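Home › Support › Primar two-arm cell › Setup and care FAQ

Primar two-arm cell: frequently asked questions

Maintained by Waltraud Eberhard, cell support, Ramasamy. Answers apply to cells running the Geneo controller. For older controllers, see the separate page.

Starting up

In what order do I switch things on?
Controller first, then the arms, then the grippers. Wait for the status light on each arm to turn green before loading a program. If one arm stays amber for longer than 2 minutes, switch off and check the emergency stop chain.

Which arm is "left"?
Left and right are named from the robot's side of the table. An operator standing at the front edge sees the right arm on the left. All log entries, cable labels and spare part numbers follow the robot's naming. Most wrong parts sent out last year were ordered the other way round.

Do I need to home the arms every morning?
No. Home them after a power cut, a collision stop or any work on a joint. Otherwise the stored position is good enough to start from.

Table and covering

Can I use a different table covering?
Matt brown only, please. Glossy or white coverings throw reflections from the arm housings into the overhead camera, and the colour thresholds shift. Light creasing does no harm. Replace the covering when a crease stands high enough to tip a cube, or when the gripper fingers have worn through it.

Where does the covering get fixed?
Along the far edge and both sides. Leave the front edge free so that the sheet can be drawn flat before a session.

Foam cubes

How should the cubes be laid out for the pick check?
Scatter them in a loose arc across the middle of the table, within reach of both arms, and leave the front half mostly clear. Do not square them up. The check is meant to include cubes turned at odd angles, and a tidy row will pass on a cell that then fails in normal use. Each colour may appear more than once.

The right gripper should come down with its fingers directly over the chosen cube. Hold the left gripper low and off to one side until the right has finished its move.

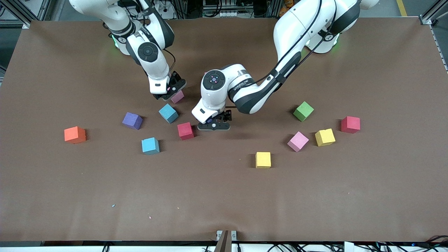 Small coloured flecks keep appearing on the covering. Is that a fault?
Foam sheds. Brush the flecks off before calibration, as the camera can take a larger one for a cube corner. If the amount rises suddenly, check the closing force and look for a nick on the finger edges.

When should cubes be replaced?
When the edges no longer spring back after a pick. Order the full Arik set and change all of them together – new and worn foam compress differently.

Grippers and cables

How often are the gripper fingers checked?
Every 2000 cycles. Close the fingers on the flat gauge and look for light between the faces. If there is a gap at the tips, slacken both finger screws, close again on the gauge and retighten. Replace fingers in pairs.

How much slack should the arm cable have?
Enough for the elbow to bend fully without pulling on the wrist connector. The cable runs outside the arm, so a loop along the forearm is normal. It must not hang below the gripper flange in any position. Move each joint slowly through its range by hand guiding after refitting a clip.

The gripper opens but will not close. What now?
Check the wrist connector first, then the finger screws, then the setting in Geneo under Tools. Loose connectors account for most of these calls. Do not strip the gripper body; send it back whole.

Routine care

What is the service interval?
Wipe down the housings and joint caps weekly with a dry cloth. Check clamps and cable clips every 4 weeks. Full service, including joint backlash, is due every 12 months, and we book most of these in December when the cells are idle.

Can I use solvent on the housings?
No. Use a damp cloth for marks that a dry one will not shift, with the power off.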